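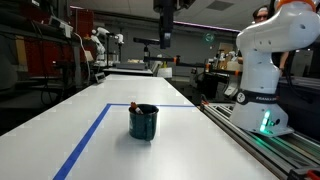
*A speckled enamel mug with a white rim.*

I came to ginger cordial by way of a bad cold and a market stall in Tradville, where I paid far too much for a bottle of the stuff one November and finished it before the weekend was out. It was fiery and sticky and wonderful, and I thought, well, I've got a saucepan, how hard can it be?

Quite hard, as my first go tasted of hot string. I'd peeled the ginger, chopped it into great big lumps and boiled it to death. These days I don't peel it at all! I give it a good scrub, grate it on the coarse side (mind your knuckles) and let it sit in 1,000 ml of water that's barely moving for 54 minutes. Yes, 54. I once forgot it while on the phone to my sister, looked at the clock, tasted it and have never dared change it.

Then comes the sugar, and this is where my family falls out. My mum would tip in the whole bag. I like mine sharper, so I stop at two mugs of golden caster and squeeze in the juice of four lemons once the pan is off the heat – any earlier and it goes a bit marmaladey. 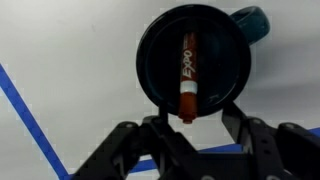 Strain it through a clean tea towel and really wring it out, as all the best heat is hiding in the pulp. I used to throw that pulp away, which makes me wince now. Stir it into flapjacks, or freeze it in an ice cube tray and drop a lump into your next curry.

I keep my bottles at the back of the fridge and they've lasted 18 days without any trouble, though usually they're empty long before that. Top it up with hot water at bedtime, or fizzy water if you're feeling perky. My husband has his over vanilla ice cream and won't hear a word against it.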